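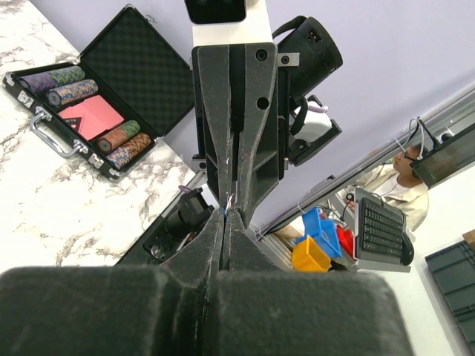
Katherine thought the green ones ought to be worth more. She had thought so for years, she told Yaneth over the phone, and now that the game was moving to Yaneth's kitchen in Drernamport it was high time somebody listened.

"They're the prettiest," Katherine said. "Green and orange! Who looks at that and thinks, oh, a dollar?"

"Your uncle did," said Yaneth.

She had the phone wedged against her shoulder and the case open on the marble counter, and she was having a wonderful time. She loved getting ready for the game almost more than she loved the game. The snap of the two silver latches, the lid going up, all that bumpy black foam like the inside of an egg carton! And then the chips in their slots, purple and green speckles in one roll, blue and orange and cream in another, like candy from a store you could only visit in a dream.

"I'm putting the pink deck in the middle," she said.

"Edith hates the pink deck."

"Edith won 16 dollars with the pink deck in September and she hummed all the way to her car."

Katherine laughed so loudly that Yaneth had to move the phone. Behind her the oven ticked. She had cheese rolls going in and a pot of black beans on the back burner, and she still needed to find chairs, two from the porch and maybe the piano bench for Nidia, who liked to sit up high where she could see everybody's face.

The case had come from Katherine's uncle, who had carried it by its chrome handle onto the night train to Ayala and back more times than anyone knew. He played for peanuts (real ones, in the shell) and he taught the whole street to play, one kitchen after another. When he got too shaky to shuffle he dealt from a heap, face down, stirring the cards with both palms like dough. Yaneth still did it that way for the first hand. It was slow and messy and she wouldn't have traded it for anything.

"So what are you going to do about the green ones?" Katherine asked.

Yaneth picked one up and turned it over on her palm. It made that good clay click when she set it against its neighbor, and she did it again, just for the sound.

"Five dollars," she said.

There was a silence from Stundbridge.

"Really?"

"Really. Tonight only. You'll have to come and defend it, though. Nidia is going to have a fit."

"I'm getting my coat," said Katherine. "Don't let anybody sit by the window!"

Yaneth hung up and went out to the porch for the chairs. It had started to drizzle, the fine kind that hardly lands, and across the road Edith was already coming down her steps with a pie held out in front of her, calling something about the pink deck.

COMMENTS

Nidia C.
Oh I want to be at this table! We stirred the cards like dough too, my grandmother called it making soup.

Kazimiera Sadowski
Five dollars is too much for the green. I'm with Nidia (the one in the story).

papertrain21
Did Edith win again? Please write the next game.

Last updated October 16, 2025

Contact | © Ellow Stories | Back to top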